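What an Open Day Owes Its Visitors

The Boltier laboratory opened its doors for an afternoon in November, and 328 people came through them. This institute was glad to be among the guests. We have long argued that public money spent on automation should be matched by public sight of the results, and the hosts are to be thanked for acting on that principle. The following remarks are offered in support of such events, and with some concern about how they are run.

The programme was well planned. Visitors were taken in groups of 62 through the workshop, the control room and the small lecture theatre, where the Novix handling project was shown on a large screen. Staff answered questions with patience. A school party was given as much time as the delegation from the Ullel regional council, and that reflects well on everyone concerned.

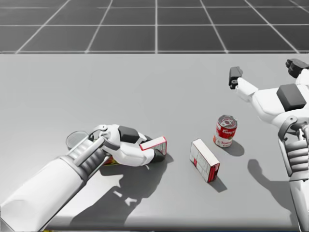 Our concern is with the gap between a demonstration and a claim. The Novix segment was run in simulation, and the presenter said so at the start, clearly and once. Many in the audience arrived after that sentence had been spoken. What they then saw was a pair of white robot arms at a grey table, the left hand gripping a small box with a red border while an upright box and a soup can stood free between the two arms. The groceries are familiar, and the shadows fall where one expects them. Only the plain grid of white lines on the floor beyond the table gives a latecomer cause to ask what kind of room this might be. A visitor should not have to rely on the floor for such information.

Simulation is a proper and useful method. It allows a team to try a grasp many times at little cost, and to change the weight of a tin or the slipperiness of a carton at will. The project leaflet referred to 997 trials, all of them simulated. It did not say how many objects had been handled by physical arms, or with what result. That omission matters to those who must decide whether a warehouse or a hospital store should plan for such equipment – and several of the people in the lecture theatre had come with exactly that duty.

We therefore ask that any laboratory receiving public funds adopt a simple rule. Where the work shown is simulated, the word should remain on the screen for as long as the work does. Where physical trials exist, their results should be given beside the simulated ones, failures included. Neither step would add much to the cost of an open day.

The Ní Chonaill lecture series, which has carried 6 talks on automation so far, already labels its material in this way, and its audiences have not become smaller or less interested. Boltier has told us that it will consider the same practice before its next open day. We would be pleased to attend again, and we encourage members to apply for places early.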